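draft 2, chapter 6 opening, 13th November. figures still need numbering

# Chapter 6: Showing the Robot What You Mean

You have a robot. You have a shirt and a hanger. Getting the one onto the other takes a person maybe a few seconds and no thought at all. Try writing it down, though. Which shoulder goes first? How far does the collar stretch before you quit pulling? Where does the other hand go meanwhile?

Most people give up on the written version by the second paragraph. So we show it instead. This chapter covers two ways of doing that, by hand and by remote control, and when to pick which.

## What you should know already

- Joint angles and the end of the arm (Chapter 2)
- Opening and closing a gripper, and why force matters (Chapter 4)
- Reading a log file without panicking (Chapter 5)

If Chapter 4 was a blur, go back. Ten pages. We lean on it hard from here on.

## 6.1 Two ways to show

**By hand.** You take hold of the arm and move it. Motors go slack or nearly so, and the joints record where you put them. Good points: quick to learn, you feel the weight of things, no extra gear. Bad points: your own arms and head get in front of the camera, and you can't easily run two arms at once. Also tiring. A heavy arm will wear you out before lunch.

**By remote control.** You hold something else, a small copy of the arm or a pair of handles, and the real arm follows. Your body stays out of the picture. Both arms at once is normal. But you lose touch. You see the cloth bunch up, you don't feel it, and beginners squeeze too hard for the first 5 sessions or so the Pereyra course notes say. Ours were no better.

There's a third way, where the person wears a gripper or a glove and the robot isn't in the room. Left for Chapter 9.

Rule of thumb for this book: rigid object, one arm, short reach, go by hand. Anything soft, go remote.

## 6.2 Why soft things are hard

A mug is the same mug after you move it. A shirt is not the same shape twice. Sleeves fold under, hems flip, the neck closes up. The arm also covers part of what it's working on, so the camera loses sight of the bit you care about most.

Terms for this section:

- **Demonstration**: one full go at the task, start to finish, recorded.
- **State**: what the robot knows right now. Joint positions, gripper opening, camera views.
- **Action**: what the operator told it to do next.
- **Reset**: putting everything back so another go can start.

Resets are the part students skip over. Don't. If every shirt starts out flat and square, the robot learns flat and square shirts and falls over on anything else. Change the start. Turn the shirt a bit, swap colors, shift the hanger.

## 6.3 The Dronley set

We'll use one collection of demonstrations through the whole chapter. It was put together at Dronley in August, in furnished rooms, using the Biltunwood arms and the Votisance recording software. 163 demonstrations recorded. 112 kept. The rest went out for dropped frames, bad labels, or an operator who stopped halfway.

Keep the bad ones in a separate folder, by the way. Exercise 6.4 needs them.

Before you open the data, know what a working view looks like. A shirt on its hanger takes up most of the useful space, the gripper comes in from one side, and the furniture around the bed is just along for the ride. Your model will see all of it and doesn't know which part matters. Look at where the fingers are next to the fabric and ask what you'd tell the arm to do next.

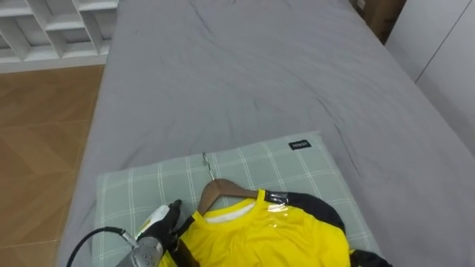

## 6.4 Before your first session

1. Check the cable has slack through the full reach. Move the arm to its farthest point and look.
2. Open and close each gripper a few times.
3. Start the recording, then wait a breath before you move. Cut-off starts are teh most common reason to throw a run away.
4. Move slower than feels natural. Then a little slower.
5. If you fumble, recover and carry on. A clean recovery is worth keeping.
6. Stop the recording before you reset.

Write one line of notes after each run. What changed, what went wrong. You wont remember by the afternoon.

Next, section 6.5: lining up the camera times with the joint times, with the first exercise at the end of it.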